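Häufige Fragen: Hemden falten mit zwei Armen

Stand: 19. Oktober 2023

Seit ich auf der Prurngate-Seite ein bisschen über mein Faltprojekt geschrieben habe, kommen ständig Mails mit denselben Fragen. Also sammle ich die Antworten jetzt mal an einem Ort. Wenn was fehlt, schreibt mir einfach!

Muss ich programmieren können, um dem Roboter was zu zeigen?

Nein, fürs Vormachen nicht. Ich sitze vor zwei kleinen Führungsarmen, bewege die mit den Händen, und die beiden Arme am Tisch machen alles nach. Die Software (bei mir Cestden) schreibt währenddessen Gelenkwinkel und Kamerabilder mit. Programmiert wird erst später, beim Training, und auch da ist das meiste schon fertig.

Warum ausgerechnet Hemden?

Weil ich Hemden hasse. Nein, im Ernst: Stoff ist gemein. Ein Holzklotz liegt nach dem Greifen so da wie vorher, ein Ärmel macht, was er will. Wer dem Roboter beibringen kann, einen Ärmel sauber umzulegen, hat beim Vormachen schon sehr viel gelernt. Und an den Manschetten sitzen auch noch Knöpfe, da muss man mit den Fingern ziemlich flach an den Stoff ran.
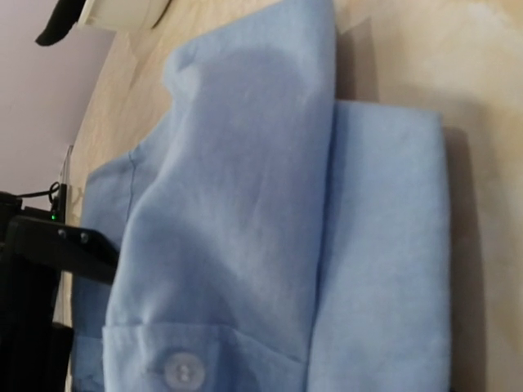 Wie viele Durchgänge brauche ich?

Kommt drauf an, was ihr vorhabt. Mit 20 Durchgängen seht ihr, ob die Aufnahme überhaupt taugt, mehr aber auch nicht. Ich mache immer erst so einen kleinen Satz, schaue ihn komplett durch und schmeiße raus, was zittrig ist. Beim letzten Mal waren es 9, also fast die Hälfte — tat weh, war aber richtig so.

Soll ich Fehler drinlassen?

Kleine ja. Wenn mir der Stoff wegrutscht und ich ruhig nachgreife, behalte ich das, genau daraus lernt das Modell ja das Nachgreifen. Wenn ich aber fünf Mal hektisch danebenschnappe und dabei leise fluche, fliegt der Durchgang raus. Hektik lernt es nämlich genauso gern.

Beide Arme gleichzeitig, wie soll das gehen?

Am Anfang gar nicht, das war bei mir ein einziges Gewurschtel. Inzwischen denke ich mir das wie beim Bettbeziehen allein: Eine Hand hält, die andere arbeitet. Der eine Arm hat eine Ecke fest, der andere bewegt sich, dann wird gewechselt. Und bitte nicht beide gleichzeitig ziehen, dünner Hemdenstoff verzeiht da wenig (fragt nicht).
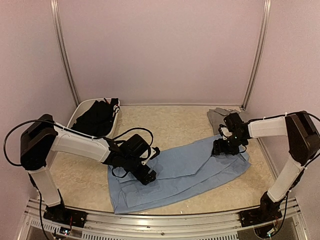 Juntunen meldete sich dazu per Mail und fand, ich sei zu streng mit dem Wechseln: Beim Glattstreichen dürften ruhig beide Arme gleichzeitig ran, solange sie langsam nach außen gehen, das sehe am Ende sogar ruhiger aus als meine Methode.

Stimmt, fürs Glattstreichen nehme ich das zurück. Beim Umlegen bleibe ich stur.

Wie lange kann man das am Stück machen?

Ich höre nach drei Viertelstunden auf. Danach werden meine Bewegungen schlampig, und das merkt man den Daten sofort an. Kaffee, Schultern kreisen, weiter.

Reicht eine Kamera?

Für Klötze vielleicht. Bei Stoff möchte ich den Überblick von außen und zusätzlich den Blick vom Handgelenk, sonst verdeckt der Greifer genau die Falte, um die es geht. Die Bilder vom Handgelenk sind oft weich und verwackelt, damit kann man leben.

Kann ich mir das mal anschauen?

Gern, in Romham, aber bitte vorher schreiben. Und wer ein eigenes Hemd mitbringt: bitte gewaschen, Bügeln ist nicht nötig.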